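From: Róisín Flanagan
To: Hanrahan list
Date: 26th June
Subject: Re: standing desks, sore backs

Jarlath Tierney wrote:
> Has anyone here gone over to standing all day?
> I tried it for 4 days and my heels are killing me.
> Is it the floor, or am I just old?

Hi Jarlath, and hi all,

Probably the floor! I had the same thing when I switched (concrete with a bit of carpet glued on top, awful). What fixed it for me was a thick mat and swapping my flat shoes for old running ones. Four days is nothing anyway, give it a couple of weeks, and sit down after lunch if you feel like it.

The other thing is table height. Ita set mine too low and I spent all of August hunched over like a shrimp. Your elbows want to be bent square, with your shoulders hanging loose, and you shouldn't need to drop your head much to see what your hands are up to.

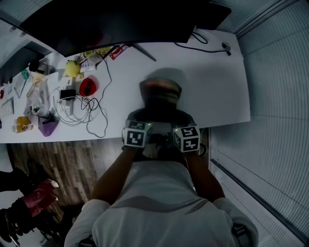 Standing at the long white table, both arms forward.

Tomás swears by one of those tall stools you half lean on. I borrowed his and kept sliding off, but he's a good bit taller than me so maybe that's it. Faisal just walks to the far kitchen and back every time he's on the phone, 800 steps a go, and he never complains about his heels.

You're welcome to try my spare mat before you buy one. I'm in until 4 most days, come and grab it!

Róisín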